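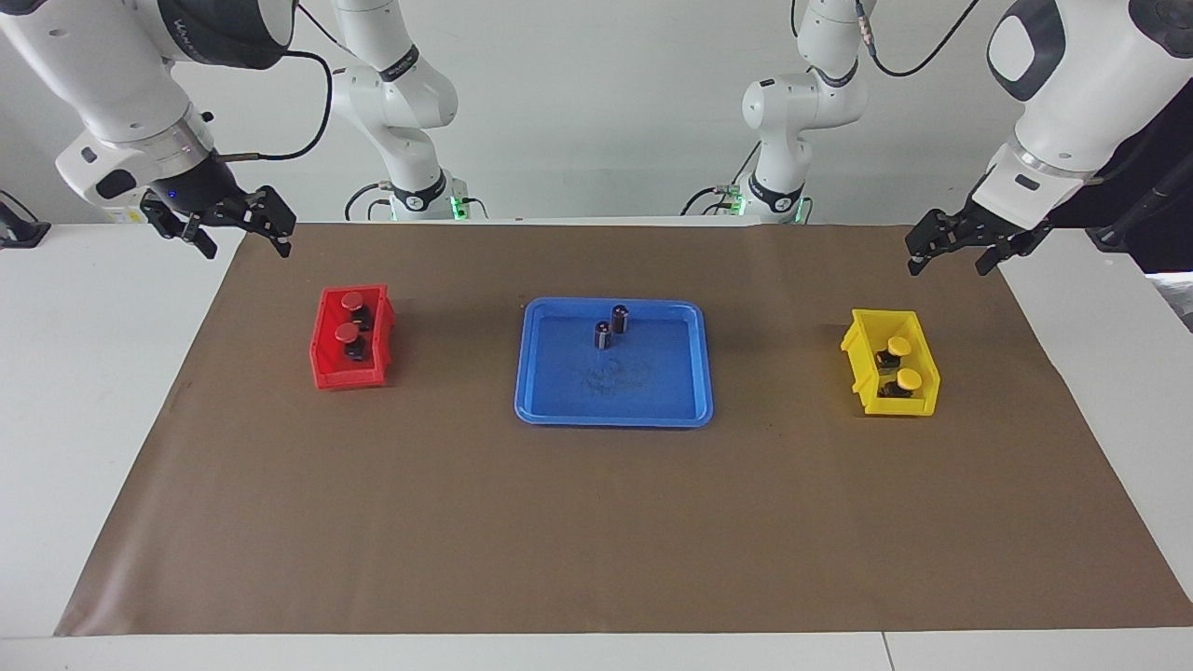
Sorting tips for a two-armed bench setup

I've been writing sorting routines for two arms on one table for a while now, and most of what I know I learned by getting it wrong first. These are the software habits that stuck. Your planner may be called something other than Drusimeck, but the ideas carry over fine.

Split the table down the middle in code. Each arm gets its own half, plus a shared strip over the center tray that only one arm can enter at a time. I used to let the planner sort out who went where, and it did – very slowly, with the two arms bowing at each other like people in a doorway. One simple lock fixed it!

Match on hue and keep brightness out of it. Red caps go to the red bin and yellow caps to the yellow bin, which sounds too easy until the sun comes round and your yellow drifts toward orange. Shiny black bottles are worse, so I ignore the body for color and only use it to work out which way the thing is leaning.

Mask out the bins once they're in place. My first version kept finding a lovely big red "cap" that was the bin itself. Now I save a blank view before each run and subtract it (I redo this every time a bin gets nudged, even a little).

Give every drop spot a small offset. Two bottles sent to the same point will end up stacked or tipped. I shift the second one 32 mm toward the front wall and leave it at that.

Plain mats are great, but watch for glare. A pale sheen on brown can pass for an edge, so I throw away any blob that touches the mat and has no cap.

Log the misses, too. I keep mine in Kikora, 3054 picks so far, and back in July I went through 131 bad ones over a pot of coffee. Most were the same bug – a stale camera pose after I'd moved the tray. Check the timestamp on your pose before each pick and stop the arm if it's old.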